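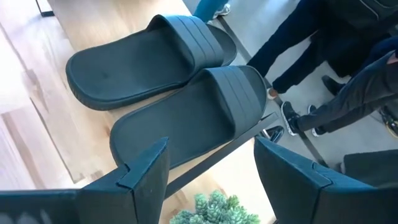

Two slides, one color, one wide strap apiece. The basic shape has hardly moved in years.

The Recovery Shoe and Other Bedtime Stories

Somewhere along the line, the shoe you wore to the pool became a medical device. At least that is how the tags read. Skonden sells a slide that promises to "reset" the foot after a run. Starnelham goes further and offers one for "active rest," a phrase I have now read 19 times without getting any closer to its meaning.

I asked both companies what the word recovery covers. Skonden sent a page on foam density. Starnelham sent a discount code, good until 24th September.

Soft shoes can feel wonderful on sore feet. So can socks, or a rug, or sitting down. Feeling better for an hour is a fair thing to pay for, and I would have no quarrel with a tag that said so. The trouble starts with the numbers. Skonden's box claims 30 percent less "foot stress." Compared with what? A boot? Bare concrete? The page on foam was silent on the point, and a second email got no reply.

Pudo, a smaller label, at least keeps its claims short. Its slides are "comfortable and easy to rinse." They also cost roughly half as much, and after two weeks of wearing them to the mailbox and back I could not tell you what I was missing.

The shops have caught on, of course. My local one has moved its slides from the bin by the register to a lit shelf beside the knee braces. The price went up on the way over. I bought a pair from what was left in the bin.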